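Slide 6: getting the examples

Right, so this is the bit people ask me about most. Where do the examples come from? Somebody's spare room, usually! For the Morkari set we went for homes over labs, with a gripper in each hand and a camera on each gripper. Ask who's ever recorded one (pause for hands).

Fruit is a lovely place to start: it's round, it's cheap and no two pieces are the same shape. Say the 400 recordings figure here, up to 56 from one table.

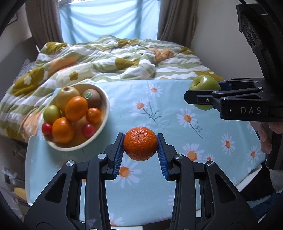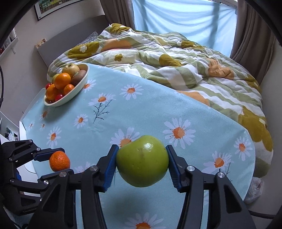

An apple in one gripper and a mandarin in the other, both times.

Slide 7: what we threw away

64 recordings went in the bin, mostly me rushing (own up to it, gets a laugh). Then the Trarnell question: do we want more fruit or more rooms? I'd say rooms. Leave time for arguing, then on to Vivetti.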